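## 4. Setting up the tissue pad and practicing the first stitches

This section is for the person who has already unpacked the Postwood bench tray and checked the parts list in Section 3. It explains how to prepare the tissue, how to prepare the thread, and how to place a simple row of stitches. Please read the whole section one time before you start, and then work through it step by step.

The Plelar practice course uses animal tissue from a food supplier. It is not sterile and it must never be used near a patient area. Keep one bench only for this work, and mark it clearly.

### 4.1 What you need on the bench

- the Postwood tray with its four corner clips
- one tissue piece, thawed
- black braided suture thread, with needle attached
- one needle holder or grasper with serrated jaws
- scissors for thread
- a spray bottle with saline
- absorbent paper, gloves, eye protection
- a closed container for used needles

Put the needle container on the side of your working hand, where you can reach it without crossing over the tray. If you work with a partner, agree before the session who hands over the needle and who cuts.

> **CAUTION:** Never leave a loose needle on the absorbent paper. Paper is lifted and thrown away at the end, and the needle goes with it.

### 4.2 Preparing the tissue

1. Take the tissue from the freezer the evening before and let it thaw in the refrigerator, inside its bag. Do not thaw it in warm water. The surface becomes soft and the thread cuts through.
2. Put on gloves and eye protection.
3. Open the bag over the sink and let the liquid run out.
4. Rinse the tissue shortly with saline. Do not rub it.
5. Lay it in the tray with the smoother side up. The layer you will stitch is the pale one. If you see mostly fat, turn the piece over.
6. Close the two rear clips first, then the two front clips. The tissue should lie flat but not be stretched like a drum.
7. Spray the surface with saline and wait one minute. Wipe the edges of the tray, not the tissue.

**Note:** Tissue which has been stretched too much gives a wrong feeling for the pull of the thread. If the clips leave deep marks, open them and start again from step 6.

**Note:** The Fleltel clip set, which was delivered with older trays, is 3 mm narrower than the present one. Both fit, but do not mix them on the same tray.

### 4.3 Moisture and light

The surface should stay moist during the complete exercise. When it dries, the upper layer becomes tough and the needle makes a small jump at the entry point. Spray again every 16 minutes, or sooner if the room is heated. In November, when our own training room is dry, we spray more often than this.

A moist surface reflects the lamp. Some reflection is normal, and you will learn to look past it. If the reflection covers the place where you want to stitch, move the lamp to the side. Do not dry the tissue to remove the shine.

Polished jaws also reflect. A jaw that is very bright can hide the thread lying next to it. Turn the instrument a little in your hand until you can see the edge of the jaw again.

### 4.4 Preparing the thread

1. Take one packet of thread and open it at the notch.
2. Hold the needle with the holder and pull the thread out slowly, in a straight line.
3. Measure 200 mm from the needle and cut. For the first row this length is enough. Longer thread makes knots where you do not want them.
4. Pull the thread once gently between two gloved fingers, so that the memory of the packet goes out. A small wave which remains is not a problem.
5. Look at the thread along its length. If one strand of the braid is broken, throw the thread away.

> **CAUTION:** Do not hold the part of the thread which will stay in the stitch between serrated jaws. The teeth can damage the braid. Hold the free end only, and close the jaws no more than is necessary.

### 4.5 Placing the first stitch

1. Take the needle in the holder, a little behind the middle of its curve.
2. Press the tip straight down on the tissue, 5 mm from the line you have chosen.
3. Turn your wrist so that the needle follows its own curve. Do not push it forward.
4. When the tip comes out on the other side, let go and take the needle again from the exit side.
5. Pull the thread through until a short tail remains.
6. Place the needle in the closed container or in the foam block of the tray before you tie.
7. Tie one double throw, lay it flat, then tie two single throws in opposite directions.
8. Cut both ends, leaving a short piece of each.

Repeat along the line, with the same distance between the stitches. Work slowly in the first row. Speed is practiced in Section 6, and the timing sheet is not needed before that.

### 4.6 Holding the hanging thread

After the thread has been pulled through, it often hangs down in front of the tissue, and you must catch it with the grasper before you can tie. Many beginners close the jaws too early, in front of the thread or behind it.

1. Bring the tip near to the thread with the jaws still closed.
2. Open the jaws only a small amount.
3. Move the tip until the thread lies between the jaws, and stop.
4. Close the jaws softly and pull a little to feel that you have the thread.
5. If nothing moves with the tip, open, go back a little, and try one more time.

Keep the shaft low and to the side, so that it does not stand between your eye and the thread. If you cannot see the thread near the tip, do not close the jaws by guess.
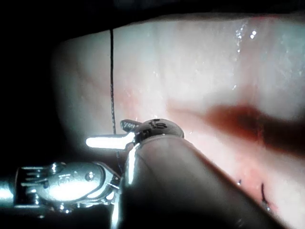
**Can I use the same piece of tissue again the next day?**

Use it for one session only, then dispose of it. Tissue that has been kept overnight after stitching is softer, smells, and tears at the old needle holes, so the practice is of little value. If you have finished early, turn the piece and use the free area on the same day.

### 4.7 Common problems

| What you notice | Probable cause | What to do |
|---|---|---|
| Thread cuts through the tissue | Tissue too soft, or stitch too near to the edge | Take more tissue with the needle; check how it was thawed |
| Needle turns in the holder | Jaws not fully closed, or fat on the teeth | Clean the teeth with a soft brush |
| Knot opens again | Throws were not laid flat | Tie again, change direction for each throw |
| Tissue slides in the tray | Clip not locked | Dry the clip and close it until it clicks |
| Thread sticks to the surface | Surface is drying | Spray with saline |

### 4.8 Cleaning and disposal

1. Count the needles and compare with the number you wrote down at the start.
2. Open the front clips, then the rear clips, and slide the tissue into the disposal bag.
3. Fold the absorbent paper inwards and put it in the same bag. Close the bag.
4. Wash the tray and clips with warm water and detergent, then rinse.
5. Brush the jaws of each instrument under water, in open and closed position. Small fibers like to stay between the teeth and in the hinge.
6. Dry all metal parts with a cloth. Put one drop of instrument oil on the hinge.
7. Wipe the bench with disinfectant, let it stand for the time given on the bottle, and wipe again.
8. Wash your hands after removing the gloves.

Replacement clips and foam blocks are ordered with part number 103. Please write the tray type on the order, so that the correct width is sent.

The exercises for a running suture, which use the Baldursdóttir pattern card, begin in Section 5. Keep the card dry.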